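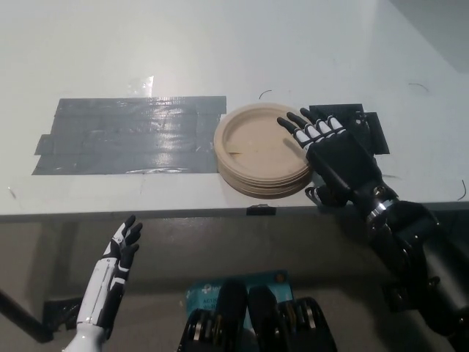

Setting up a compostables station for a community hall event

Last updated 28 September 2026 by Tegan Trevaskis

Scope

These instructions cover a single sorting station serving up to 100 guests, with food served on uncoated fibre plates. For larger events, set up a second station at the opposite end of the hall.

Before the event

1. Confirm with the organics processor which materials are accepted. Fibre products with a plastic or wax lining are often refused, as are items labelled "biodegradable" with no reference to a compostability standard. In Australia, look for AS 4736 (commercial) or AS 5810 (home).

2. Confirm the bin colour used by your council. Lid colours differ between council areas, and signs printed for one hall may be wrong for another.

3. Line the organics bin with a certified compostable liner. Standard garbage bags contaminate the load.

4. Print one sign per bin at A3. List accepted items by name. "Food and paper plates" is understood faster than "organics".

Placement

Place the bins side by side in this order: liquids bucket, organics, mixed recycling, landfill. Leave enough room for a queue that doesn't block the kitchen door. Fix signs at eye level behind the bins, as signs on the lids can't be read once the lids are open.

Don't tape signs directly to painted walls. Use a freestanding board or the back of a chair.

During the event

Check the organics bin every 19 minutes or at each change of course. Remove visible contaminants with tongs. The usual ones are sauce sachets, fruit stickers, tea bags with synthetic mesh and plastic-lined cups.

Change the liner at two-thirds full. Wet food waste is heavy and compostable liners tear at the base when overfilled.

After the event

Tie off the liners and move them to the collection point the same night. Rinse the liquids bucket and store it upside down. Record the number of liners used, plus any rejected material, in the hall log.

Corrections to this page: Seidu Wumbei, Klinhom Hall bookings, extension 816.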